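Robots Help Board > Manipulation > Learning from demos

Do wrist cameras really help with thin utensils, or did I just get lucky?

Asked Nov 26, 2020 by ladle_and_rail
Tags: imitation, wrist-camera, table-setting, evaluation

Hi all! I've been training a policy I call Fomaren on a serving counter setup at our lab in Trimley, and I'm so happy with the latest result that I don't trust it. Please poke holes.

The job is tableware: bowls, spoons, chopsticks, tongs, that sort of stuff. I trained two versions on the same 500 demos. Version A sees only the head camera. Version B sees the head camera plus the wrist camera, everything else the same (same learning rate, same number of steps, same seed). Then I ran 24 trials of each. A trial counts if the utensil is picked up and ends up on the plate or in the right holder within the time limit.

Version B beat Version A by a lot on anything skinny. On bowls I can't tell them apart. The jump on chopsticks is what got me out of my chair! In February I tried the same comparison with a much smaller set of demos and saw no difference at all, so either the wrist view only pays off with more data or one of the two results is a fluke.

First two are head views, last two are wrist views:
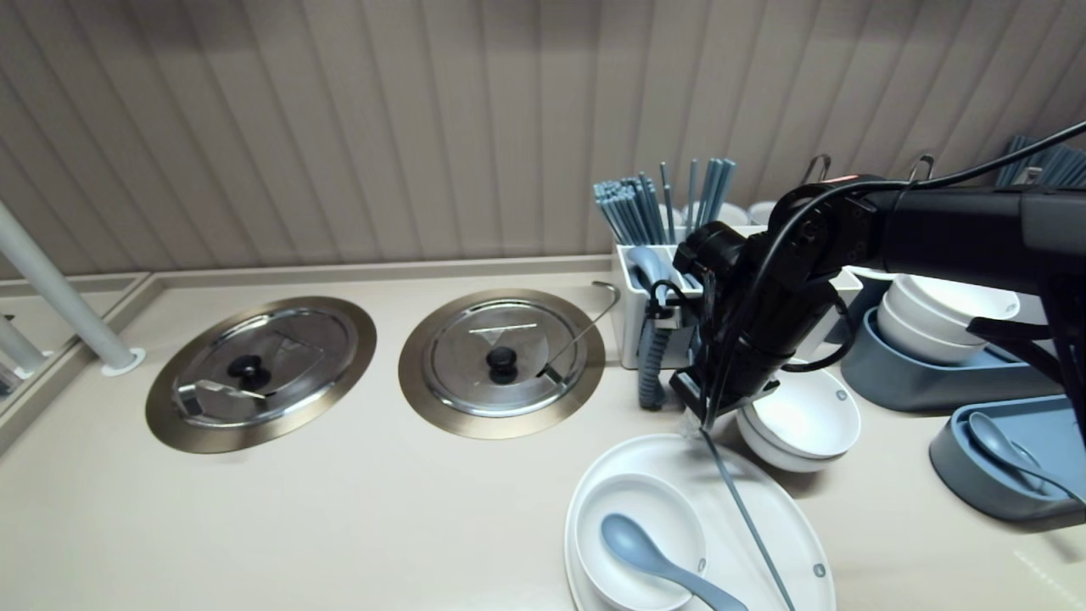
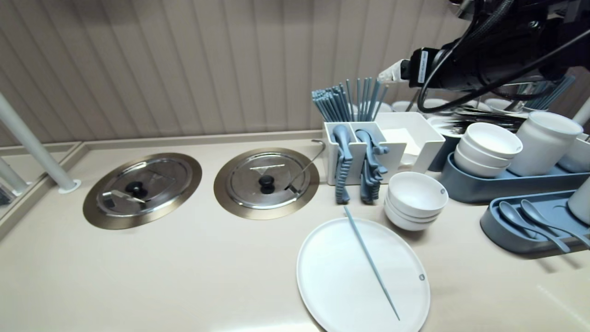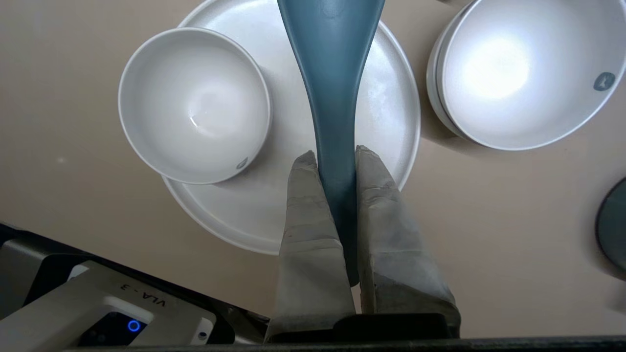
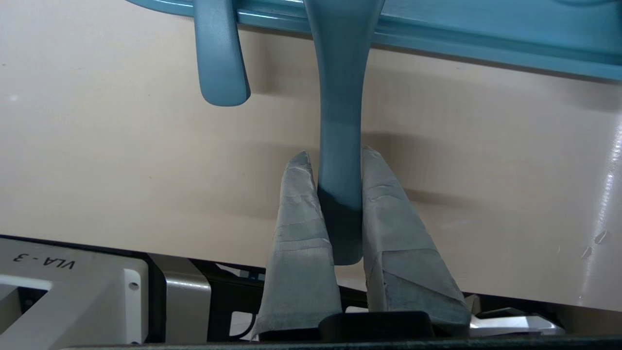
My guess is that a chopstick is just a few pixels wide in the head view once it has been shrunk down for the network, and the arm covers up half of what matters at the worst moment. From the wrist you get the fingers and the handle nice and big. But I'd like to say that with a straight face in a write-up, and right now it's a hunch.

So, two things I'd love help with:

How would you show that the wrist view is doing the work, and it's not simply a bigger network with more inputs?
Are 24 trials enough to claim anything?

Code is based on the Kabbaj trainer, if that matters. I can post the config.

Answer (accepted)
by slowgradient

Nice result, and good on you for doubting it. For your first question, train a third version that gets the wrist stream but with frames swapped in from a different demo. Same network size, same number of inputs, useless picture. If that one scores like Version A, you've ruled out the "bigger network" story pretty well. Feeding a black frame is the quick way to do it, but I like shuffled frames better — the network still has real-looking input to chew on.

Also crop your head image. Take a crop near the gripper at full resolution and feed it as the second stream. We tried that at Bratton on a drawer task and it closed around half the gap, which told us resolution mattered and so did the viewing angle. You may see something else with utensils, which is why it's worth running.

On the trials: 24 is fine for spotting a big difference and poor for a small one. If you split by utensil you'll have a handful per type, and then I wouldn't say anything about chopsticks by themselves. Run more, mix the order of A and B so the lighting or tape wear doesn't favor one, and report the counts along with the percentages. And please use 3 seeds. One seed is how I fooled myself for most of a winter.

Comment from ladle_and_rail: The shuffled frames idea is great, starting it tonight! I did all of A first and then all of B, oops. Will redo it mixed.

Comment from slowgradient: Everyone does that once. Write down the starting layout for each trial too, so both versions get the same ones.

Answer
by pk_torque

Are you normalizing the wrist images separately? I had a bug where both cameras shared the same mean and std, and it hurt the close-up view. Might explain your February run. Check how Kabbaj handles it, I remember there being a flag but I don't know if it's on by default.

Answer
by dunlin44

wrist cam always helps for small stuff. just use both

Comment from slowgradient: It often does, but the question was how to show it.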